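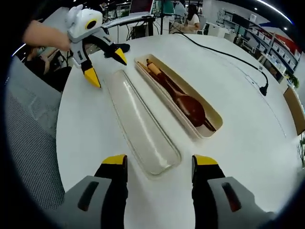
Zukeditz, 6/16/19

Girach round table, white top

The Girach is a large round table for shared rooms: staff rooms, small offices, studios and places where people both work and eat. It is sold by Zutik with a white top and a choice of two leg frames. Price for the table alone is £596, including VAT.

The top comes in one piece and is packed flat. The leg frame comes in a second box with the bolts, four adjustable feet and a hex key. Please measure your doorways and any turn in the stairs before you order. We can't split the top, and our drivers will only take it as far as the first door that it won't go through.

Table height is 700 mm with the feet wound fully in. The standard frame has four legs set back from the edge, so chairs can go anywhere round the table. The Pasichnyk frame has a single centre column and a wide base. It costs the same and is easier to sweep under, but it weighs more and needs a level floor. Neither frame folds.

Chairs are not included. If you are fitting out a whole room, the room set is £2,864 and contains four tables with the same frame. Frames can't be mixed within a set.

Lead time is normally three weeks. Orders placed in April for the Pasichnyk frame were delayed by a late delivery of columns. These have now gone out.
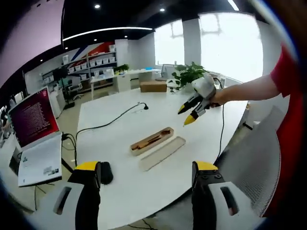
Bohdana Pylypenko writes that her standard frame rocked slightly until she had loosened all the bolts, stood the table upright and tightened them again in turn. She would also like to see the feet sold separately, as one of hers went missing in an office move.

Spare feet are now in stock in packs of four. Her way of tightening the bolts is the one we recommend, and it has been added to the instruction sheet. If you have an older sheet, leave every bolt finger-tight until the table is on its feet.

The standard frame can be swapped for the Pasichnyk frame later on, using the same fixing holes. You will need two people to turn the table over. Lay a blanket on the floor first and keep the original bolts, as the centre column uses them too.

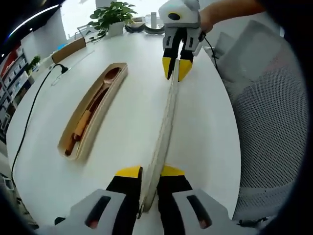
Cleaning and care

Wipe with a damp cloth and a little washing-up liquid, then dry. Ballpoint marks usually come off with surgical spirit. Don't use scouring cream or the rough side of a sponge. Put a mat under hot pans. Check the bolts after the first month and then once a year.

Returns

Unused tables can be sent back within 28 days in their original boxes. Collection is charged at cost. Marks on the top must be reported within two days of delivery, with the order number from the label on the larger box.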